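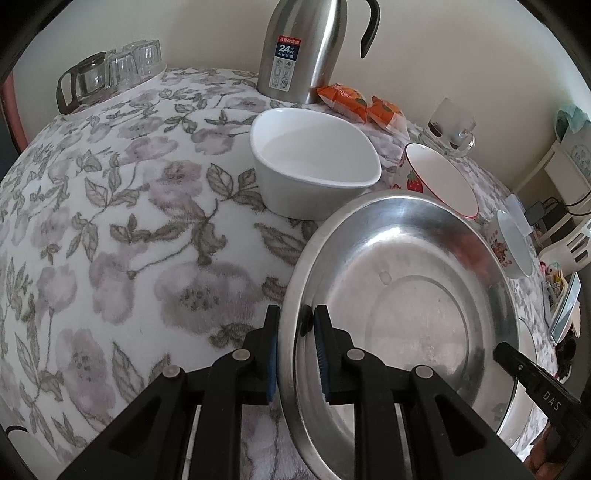 Moushumi Cassim wrote in to say that a steel basin has no business on a dining table, and that anyone who puts one on a good cloth will be sorry by dessert. Her view got more letters than anything else I printed in July, most of them agreeing with her. I don't.

I have kept a basin on my table for nine years. Mine is wide, stainless steel, with a rolled rim, and it cost 894 rupees at the Wanigasekara shop before they moved. It holds rice when there are guests. It holds beans when I am topping and tailing them. After the meal it holds the bowls, and I carry everything to the sink in one trip. I can't name another thing in the house that does as much.

The complaint about the cloth is the serious one. Steel can leave a gray rub on pale cotton if the base is dirty or has a burr on it. So wipe the base, and run a finger along it when you buy. A flowered cloth hides small marks better than a plain one anyway. Mine has been washed more times than I could guess and the pattern has faded more from the sun than from anything I set on it.

The other complaint is that it looks like a kitchen. Hashini Wijesinghe put it more politely and said that a table should be "all of a kind," with serving dishes that match the bowls. I own three white bowls and no two came from the same place. One is deep, one is shallow, and one was my aunt's. They look fine next to steel. White goes with it, and guests have never asked me for a matching set.

I will give the other side this much. A basin is loud. Drop a spoon in it and the conversation stops. It also shows every drop of water, so dry it with a towel before it goes out.

But the matching tureen I was given as a wedding present has been in its box nearly the whole time, and I had to move it again last week to get at the basin.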